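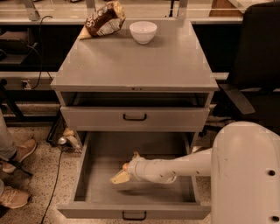 28 Mar 2021. Room 207, cabinet 256.

Lower drawer on cabinet 256 reported as stiff over the last part of its travel. Started with the slides before touching anything else. The drawer does reach full extension with the upper one closed, so the end stop is not the fault, and the black U-shaped handle on the lower front is accessible in that position. What people are complaining about is the change in resistance just before the stop, and a slight drop of the front once it gets there.

Pull force measured with the spring scale hooked over the middle of the handle, drawer unloaded:

- first part of travel: 8 N, steady
- near the stop: rises, does not repeat well between pulls
- return stroke: steady again until the catch

Poor repeatability points to dirt or a damaged ball cage. A bent runner would give the same number in the same place each time. Pulled at the left end of the handle the force goes up early, at the right end it does not. Left slide is the suspect.

Wiped the left runner with a dry cloth. Gray paste, some grit in it. Did not use solvent, as I don't know what grease was put in at the factory. The Texier sheet for this cabinet gives a load limit for the drawers and says nothing on lubrication. Baptiste Lebrun has used Priltomel on the taller cabinets next door with no trouble so far. I would still like one month on a single slide before we do the rest.

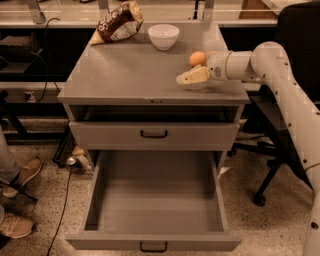 Top and slot

The slot under the top measures 42 mm clear at the front edge. Same at both ends within the accuracy of the tape, so the top is not sagging, which had been suggested in the last entry. No contact between the top and the upper drawer front at any point of travel.

Surface of the top is serviceable. Scuffs only, nothing that catches a fingernail. Cleaned a patch near the front with water and a drop of dish soap. Dirt came off, the scuffs did not. Leaving it.

Checked level with the short bubble level, once along the front edge and once front to back. Front to back is good. Along the front edge it reads low on the left. This fits with the left slide collecting the wear, though I would not put it down as the cause yet.

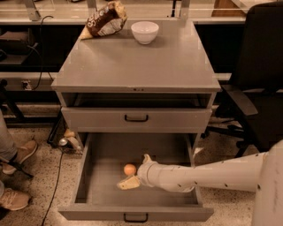
Shimming is the cheap fix. A thin pad under the left front corner should bring the edge level, and the force test can then be repeated without changing anything on the slides. Order of work matters: level first, measure, then lubricate, measure again. If both are done together we learn nothing about the other cabinets.

Drop at the front with the drawer out: used a straightedge against the cabinet side and a feeler gauge. There is play in the left slide, vertical. Front rises when lifted by hand and settles back when released. Acceptable for paper and light tools. I would not store the weights in it.

Upper drawer checked for comparison. Smooth over the whole travel, no side preference, catch positive. No work needed.

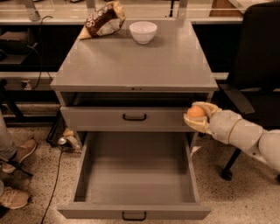 Cabinet 256, lower drawer at full extension, upper drawer closed. Snack bag and bowl at the back of the top.

Parts: Deltumance lists a replacement slide of the right length, sold in pairs. Hole pattern has to be checked against ours before ordering. Grornard has a similar one with the catch at the wrong end.

To do in April:
- shim left front corner, recheck level
- repeat pull test, three positions on the handle
- Priltomel on left slide only, repeat
- tracing of the hole pattern

Comments

B. Lebrun: Clean the slide properly before the Priltomel goes on. It holds grit if you don't. I did one over the old grease and had to take it apart again.

mk: Did you try the pull test with a load in the drawer? Mine only got stiff when it was full.

B. Lebrun: The Deltumance holes are slotted at the front, so you have a little adjustment there. Rear one is fixed. Trace the rear first.

pdw: Shims are in the tin with the felt pads, second shelf.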